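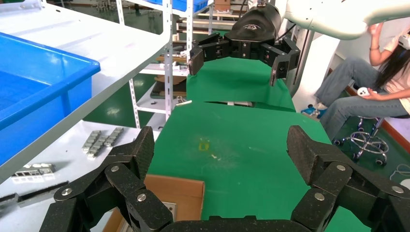

The left gripper on our two-arm cell started to make a clicking in November, and I decided to write down everything I did, because next time I will forget it. I am responsible for this cell since it came. We call it Ellov, after the first project that paid for it, and the name stayed when the project finished.

The clicking came only when the fingers opened, never on closing. First I thought it was a cable that touched something. I removed the covers, moved all the cables by hand, and put the covers back. The clicking was still there. So I lost one morning for this.

The fingers are made of black links, and in every joint there is a bolt with a round silver head. These bolts are the first place to look, and I should have started with them. One of them on the right finger was loose. You could turn it with two fingers and no tool. The counter in the software said 3805 closings after the last service, and in my notebook the rule is to check the joints every 1385. I will not comment on this more.

How I do it now:

I park both arms so the grippers are over the table, with enough space to put my hand between them. Then I take off the power from the arms and wait until the brakes are holding. I learned to put a cloth on the mat before I open any joint. The mat is bright green and you would think that you can find any small thing on it, but a small washer jumps very far and prefers the gap between the two table sections. I have taken out of this gap more hardware than I want to say.

Then one joint after another, always from the palm to the tip. I take the bolt out, wipe it, look at the thread, put one small drop of thread locker (the medium one, please not the strong one), and tighten it until the finger moves without play but also falls slowly by its own weight. If it stays in the air, it is too tight. If it falls like a stone, too loose. I tried to do this with a torque number from the Gurkex manual, but the number was for their older finger and with it the joint was too stiff. My hand is better for this - I am sorry to the people who wrote the manual.

The pad on the tip is the next thing. It has square shape and the corner gets round with time. When the corner is round, thin parts slide away. Our metal blocks, which we keep in a row on the lower shelf beside the table, are the hardest test. They are smooth and have weight, and a bad pad will drop them already on the way up. So after every service I make eight lifts with one block, slowly, and only after this I let the program run.

After the bolts I make the zero position again. I forgot this step the first time, and the fingers closed a little to one side. It looks like nothing, but the block comes turned in the grip and then it doesn't go in its place. In the Netusus software the zero is hidden two menus deep, under "Tools", and you must hold the button until the light is changing color. If you only press it, the screen says OK and nothing is saved. This cost me one more evening.

The wrist camera I only clean, with a dry lens cloth. I don't touch its bracket. If the bracket moves even a little, the whole calibration must be repeated, and that takes 41 minutes when everything goes well.

The hand controller should also be in the list. We use it to bring the arms out of a bad position from beside the table, and its battery is always low when you need it. I charge it now in the same day when I do the bolts.

Two things I still don't have solved. The right arm has no clicking, but its gripper opens slower than the left when the room is cold in the morning. I put new grease and it became better for one week only. And I would like to have a spare finger in the drawer, complete, so I can change it in ten minutes and repair the old one at my desk with coffee. Fallahi has them, but the delivery time is long and my request is still waiting for a signature.

If the slow opening is solved I will write it here.

3 comments

gearbox_and_tea
Same clicking here, on a different gripper. Ours was the bearing and not the bolt. Check this if it comes back!

mlt
How do you clean the old thread locker out before putting new? I use a small brass brush but it takes forever.

Reply from the author
Also brass brush, and also forever. For the bolt itself I sometimes take just a new one, they are cheap.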